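Project Report: Grasp Planning for a Kitchen Counter Arm

Our project was the planning software for a single arm working over a crowded counter. The code is called Atumora. It takes a goal such as "open the drawer" and returns a joint path that stays clear of everything else on the counter.

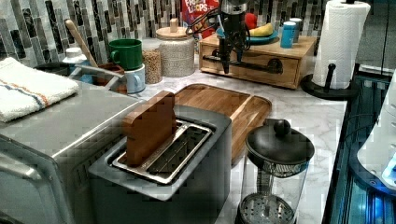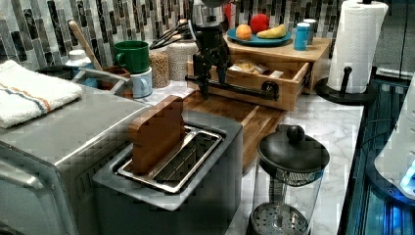
Report by Brayan Pacheco

The first version planned straight from the depth data. It did badly near the French press, where the glass gave almost no depth points, and the planner treated the gap as free space. Ilze Liepiņa added a step that finds glass in the color image and fills the space with a solid block before planning starts.

The drawer was the other hard part. Once it is open, the collision map has to change, and our map was only rebuilt between goals. We now rebuild it after each motion.

We ran 642 plans in simulation at the Tulham lab. With the old map, 11 paths crossed the drawer front. With the new one, 2 did, both with the drawer half open. Planning time went up to 8 seconds in the worst case. We have not fixed this yet. The next step is to update only the part of the map that changed.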